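Roasting carrots: high heat or low and slow?
Forum > Kitchen Talk > Vegetables

Stokness29
Posted in April
OK carrot people, I need to gush. I finally tried growing my own (a variety sold here as Lilto, short and fat) and roasted the first bunch last night at 300 for well over an hour. Oh my gosh. Sweet, soft all the way through, almost like candy! I'm never going back to 425. Who else does low and slow?
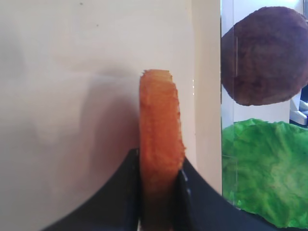

Stokness29

Forgot to say, I don't peel mine. Scrub, trim the tops, oil, salt, done. The rough outside gets chewy in the best way.

kovalchuk_kitchen
300?? That's drying them, not roasting them (said with love). You need real heat for brown edges. I go 450 for 20 minutes and they come out dark on the cut side and still have some bite. Soft carrots are for soup.

Stokness29
But the sweetness! Try it once with a spoonful of orange juice and foil on for the first half, then tell me it's soup.

beetsandall
Team hot oven here, but I'll defend unpeeled forever. What matters way more is the pan. Metal browns, glass steams a bit, at least in my oven. I'd only use glass for the slow version.
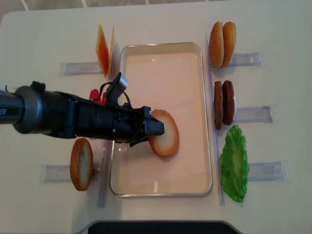 Glass tray, long side front to back

beetsandall
And please don't crowd them, whichever camp you're in! One layer with gaps. Also never put cold glass straight into a hot oven, I lost a dish that way and half a dinner with it.

clornus213
Can I be annoying and say both? Covered at 300 until a fork slides in, then foil off and crank it up for the last few minutes (in metal, please). My kids fight over the dark ones. Cumin and a little honey at the very end, or the honey burns.

kovalchuk_kitchen
Fine, that one I'd eat. Still skipping the honey though, carrots are sweet enough.

Stokness29
Trying the two-step tonight, I have a whole row left to pull! Do you cut yours or leave them whole, clornus?

clornus213
Halved the long way if they're fat, whole if they're skinny. Cut side down!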